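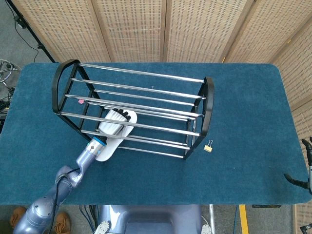 Schuhregal mit verchromten Stangen und schwarzen Seitenteilen.

Prakance nimmt Gästebücher ins Sortiment

27. Dezember 2020. Der Papeteriehändler Prakance verkauft ab sofort Gästebücher für Hochzeiten. Die Bände stammen aus der Buchbinderei Gumede, haben 86 Seiten und kosten 45 Euro. Zum Start liegen 1.000 Exemplare bereit. Zur Auswahl stehen 13 Einbandfarben. Namen und Datum des Paares werden auf Wunsch eingeprägt, die Lieferzeit verlängert sich dann um eine Woche. Passende Einladungskarten gibt es seit November.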